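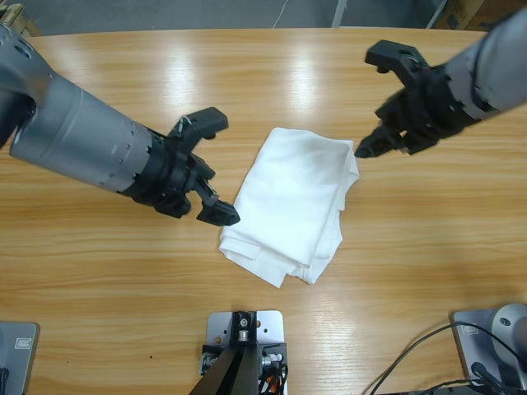

A folded white towel on a wooden table.

I came to proper towels late in life, at 37, in a guesthouse in Seixas run by a woman called Silvana Furtado. Until then I'd dried myself on whatever was cheapest, usually something fluffy from a supermarket that pushed the water round my back and left bits in my beard. Silvana's were thin and flat and a bit rough, and I'd have said they were past it. Then I used one. Dry in seconds!

I asked her what she washed them with and she looked at me as if I'd asked what she put in the rain. Soap powder, half of what it says on the box, and never any softener. Softener, she told me, leaves a coating on the cotton, and a coated towel can't drink. (She did say drink. I've said it ever since, to the annoyance of everyone I live with.)

So I went home and started asking people. My neighbour Erhan Baysal grew up over his uncle's bathhouse and still has two of the old flat-woven cloths from there, older than he is and good for years yet. He hangs them outdoors even in November, gives them a hard shake first – you can hear it through my kitchen wall – and brings them in stiff as toast. Ten minutes of rubbing and folding and they loosen up.

Ronaldo Quiambao, who did hotel laundry for 27 years, is a tumble dryer man and won't be moved. Low heat, he says, and don't cram the drum. We've argued about this over more than one dinner. I think he's right about the cramming. 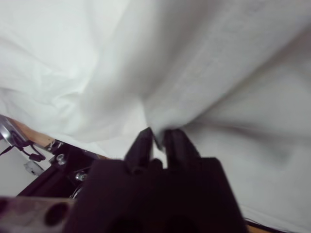
Can you rescue a towel that's already been ruined by softener?
Most of the time you can. Wash it hot with no powder at all, check the label first, then run it again with a small dose and see how it takes up water. It may need another go.

I did mine over a wet weekend, the whole cupboard, and only the cheap ones stayed hopeless. They're dog towels now. The dog has no complaints, although he does smell faintly of spring meadow.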